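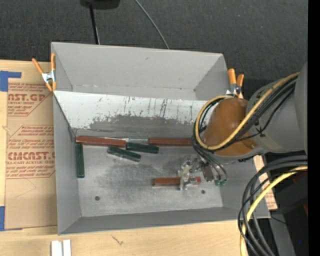
Red-brown and dark green blocks in the gray bin

What's a good first block game for a mixed-age family?

We've got two kids, three and eight, and I'd love one game they can both play on rainy afternoons. Everything I find is too fiddly for the little one or too babyish for her brother. Any favorites?
Kirsty Tuhiwai

Oh, try copycat towers! One person builds something behind a cereal box, then describes it out loud while everybody else tries to build the same thing. Ours play it constantly – the results are hilarious. Let your youngest be the describer first, and give her brother a timer if he gets cocky. You can play with six blocks or the whole toy chest.
Negin Ghorbani

dominoes
Baptiste Royer

Seconding copycat towers! We started in November and my son now says "behind" and "next to" in two languages. Play on a rug, though – wood floors are LOUD.
Karlijn Bakker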